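Budget for two pairs of handheld grippers, blinds and curtains tasks

Kokia_lab

We're a small group planning to record household tasks with handheld grippers, two people working at once. First tasks are window blinds and curtains. I have 3000 dollars for everything except the laptops. Do I buy two full sets now, or one set and wait until July? Also unsure whether both grippers in a pair need to be the same size.

Ignacio Montes

Buy one set first. Use it for a few weeks, then order the second with the changes you want. Sizes don't have to match. We run a small one on the left and a larger one on the right, and thin cords are fine with that.

Put 500 aside for things that aren't grippers: harnesses, spare cables, printed tags, floor covering. Our first Edadix order left out harnesses and we lost two weeks. Also check how the electronics are carried. A backpack unit frees up the hands, but the cables still need somewhere to go – plan that before you buy lengths.

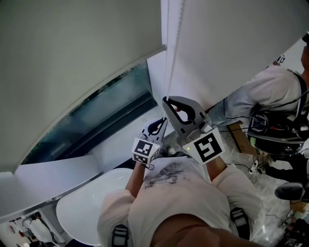

Both grippers at the pull cord of a roller blind, larger one on the right.

Butberg

depends on the tasks. get two

Serrano_T

I'd go with one set too. Price the spare finger rubber before you choose a model. Ours is 66 dollars a set and we go through it faster than planned.

Comments

pell: Is the 66 with shipping?

Serrano_T: No, shipping is extra.

Kokia_lab: Thanks, ordering one set and four harnesses.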